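Ticket: wrist camera overexposes on white parts, both grippers
Opened by: Drita Ionescu
Opened: 03/08/2023
Status: Waiting on vendor
Priority: Normal
Equipment: Strobel two-finger gripper, Wukar two-finger gripper, Garach wrist camera, Altetti controller

Problem

We are comparing the Strobel and Wukar grippers on the same arm with the same wrist camera. Grasp detection works on the colored parts. On white parts it drops out or puts the grasp point in the wrong place. It happens with both grippers, so I no longer think the gripper is the cause. I first filed this as a Strobel fault and have changed the title.

Steps to reproduce

Load the default camera profile on the Altetti. Turn the room lights down and leave the ring light on. Move to the close inspection pose. Ask for a grasp on any white part. The preview comes up with the white surfaces blown out and the log shows "no edge found" or a low score.

Log

Entry 1. Swapped the camera cable and reseated the connector at the wrist. No change.

Entry 2. Put the Wukar on and ran 50 grasps on the mixed tray. Same failures on the same parts as with the Strobel. Put the Strobel back on and repeated the run to be sure. Same again.

Entry 3. Checked the finger offsets in the controller. The Wukar offset was still set for the long fingers from September. Corrected it. This fixed a small sideways error but did nothing for the white parts.

Entry 4. Ring light was at 100 percent. Turned it down to 50. Scores went up on the flat parts. Tape and cloth were still bad. Below that the dark parts start to fail, so I left it at 50.

Entry 5. Auto exposure looks like the main problem. The background at the close pose is almost black, and the camera seems to meter on the whole picture, so it opens up and the white surfaces lose their detail. Switched to manual exposure and set it to 2000 microseconds. Better on the outside of the tape roll, still too bright lower down.

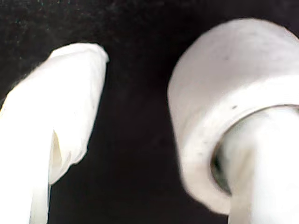

The edge finder needs a clear line between the part and whatever is next to it, and white against white does not give it one. I tried raising the contrast setting in the Altetti profile. It made the shadow inside the core of the roll stronger and the grasp point jumped to that shadow. Put the setting back to default.

Entry 6. Asked Garach support if the metering area can be limited to the center of the picture. They say it can, but only with newer firmware, and they are checking that it works with our controller version. Do not update the camera until they answer. The last update wiped the hand-eye calibration - it took most of a shift to redo.

Workaround

Use the profile called white_close for now. Manual exposure, ring light at 50 percent. Cloth parts should stay out of the comparison runs on both grippers until this is fixed, or the scores will not mean anything.

Still to do

Try dark finger covers on the Strobel. The Wukar covers are on order.
Rerun the mixed tray with both grippers after the firmware question is settled.
Attach the controller logs from entries 2 and 5.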